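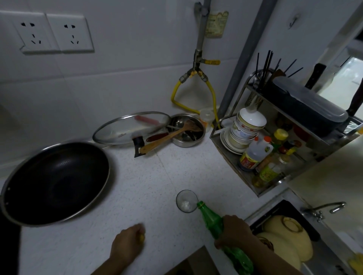 Fig. 5. Pour demonstration, seen from the head camera. Left hand parked on the counter, right hand tilting the green bottle toward the glass.

Section 5: Recording Your Pour Demonstrations

The Vostau arm learns to pour by watching you pour. It will copy your good habits and, with far more enthusiasm, your bad ones. Complete Section 4 (mounting and homing) first. If the arm is still clamped to the bench and sulking, go back.

You will need:
A bottle with a neck narrow enough to aim
A small clear glass that stands up by itself
Something to put in the glass as a level marker (a little sugar or salt is fine)
The head camera, charged
A free counter and a patient household

Before you start

1. Put on the head camera and tighten the rear strap. Tilt the lens down until both hands show in the preview when they are over the counter.

2. Open Grovell on the laptop and choose New Task, then Pour. Name the task. "Test" is a poor name, and you already have four of them.

3. Stand the glass directly in front of you, within easy reach of both hands. Leave the rest of the kitchen as it is. The model has to cope with pans, racks and gas pipes sooner or later.

CAUTION: Record with all burners off. You will be staring at a glass and paying no attention to your sleeves.

Recording

4. Remove the bottle cap and keep it in your left hand, or set it down where you won't knock it. Do the same thing every time.

5. Press the foot switch. Wait for 2 beeps.

6. Grip the bottle around the middle with your right hand and bring the neck toward the glass. Tilt slowly. Whatever speed feels slow to you is still too fast.

7. Stop, bring the bottle upright, and hold still until the long beep. Scratching your nose during the hold will be learned as part of pouring.

8. Empty the glass, reset the marker, and repeat from step 5.

NOTE: Siu, our training script, will start with 900 clips and complain the whole way. It behaves much better with 1,000. Spread them over several evenings.

NOTE: Don't delete the spills. Mark them with the S key. Oskari Heinonen deleted all of his on the first build at the Stultwood workshop, and that arm poured straight past the glass with total confidence until July.

If the clip is rejected

"Hands lost": the lens is too high. Look down, or repeat step 1.
"Object unclear": the glass is hard to find against the counter. Move it away from glare and try again.
"Too short": you forgot the hold in step 7.

When the clip counter turns green, go on to Section 6, First Powered Pour. Use water. Bring a towel.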